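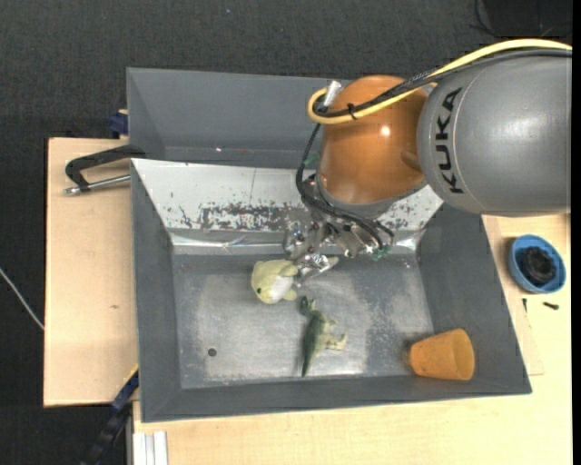 # Espinoza bin notes: objects, wear and cleaning

Version of February 17, 2018. Written by Jacinto Villaseñor.

I keep this file next to the object lists because many small questions about the bin come to me by mail, and always the same ones. It covers what we put into the bin, how the bin is kept, and how the names in the lists must be read. If something in this file and something in the lists do not agree, please believe the lists and write to me.

## Contents of the folder

| File | What is inside |
|---|---|
| `objects.csv` | one line for each object, with its short name and its class |
| `fills.csv` | which objects were in the bin together |
| `surface.csv` | notes about the condition of the bin |
| `retired.csv` | objects which are not used anymore, with the reason |

There are 701 lines in `fills.csv`. The object list is much shorter, because the same object comes back in many fills.

## The bin

The bin is large and gray, and it has a flat metal floor. It is not new. The floor has scratches and pale scuffs, and one worn patch with a mottled look. In `surface.csv` this patch is called `floor_patch`. It is only a mark and must not be listed as an object.

The sloped panel is lighter than everything else in the bin, a silvery white. It spans the width of the bin. Along its lower middle there is a band of dark chipped patches, and we write it as `panel_band`. The smaller specks to the left of the band have no name of their own. At the foot of the panel is a shiny metallic strip, a little crinkled. It reflects light, and one of our annotators marked it two times as a candy wrapper, so please be careful there.

I was asked in January if we want to paint the panel again. We don't plan it. The lists refer to the marks by name, and with fresh paint the older notes would lose their sense.

## The objects

The objects are of the kind that one finds in a house with children: soft toys, cups, brushes, small boxes, balls. Most of them come from two shops, Hokow and Totach. The others were brought from home by colleagues.

Every object has a class in the column `class`:

- `soft`: plush toys, cloth, sponges. They change their form when they lie on a side or under another thing.
- `hard`: cups, blocks, boxes of strong plastic.
- `thin`: cards, spoons, lids. They can lie almost flat on the floor.
- `mixed`: objects with a soft part and a hard part, for example a brush.

For the color we use plain words only. The pale yellow-green plush toy is written as `yellow-green`, also when the light makes it look more yellow. Please do not change it to `lime` or `mint`. We had both words in an old version and it was a lot of work to find them all.

The column `pose` says how the object lies after it was put in: `upright`, `side`, `back` or `unclear`. For soft objects `side` is the most usual. If you must think longer than 10 seconds, write `unclear`.

## How a fill is made

1. Empty the bin completely. Look also at the foot of the sloped panel, where thin objects stay behind.
2. Wipe the floor with a dry cloth.
3. Take the objects from the Rastum box in the order of the list.
4. Put them in by hand from a low height, and do not arrange them to look nice.
5. Write the line in `fills.csv` before the next fill begins.

## Cleaning

Soft objects are washed after 35 fills, in a closed net bag, with little soap. They must dry for one full night. A toy which is still damp inside is heavier, and it also leaves marks on the metal.

Hard objects are wiped with warm water. We don't use alcohol on printed boxes, it takes the print away.

For the bin itself use the dry cloth only. Please do not scrub the chipped places on the panel. Loose paint pieces go into the trash and not back into the Rastum box (this happened).

## Known problems

- Two cups from Totach have the same short name, `cup_b`. I will correct it in the next version.
- The column `weight` is empty for objects which were brought from home.
- In the first fills the words `panel` and `slope` are used for the same part.

## Contact

Corrections are welcome, also for my English. Please put the line number and the file name in the subject of the mail.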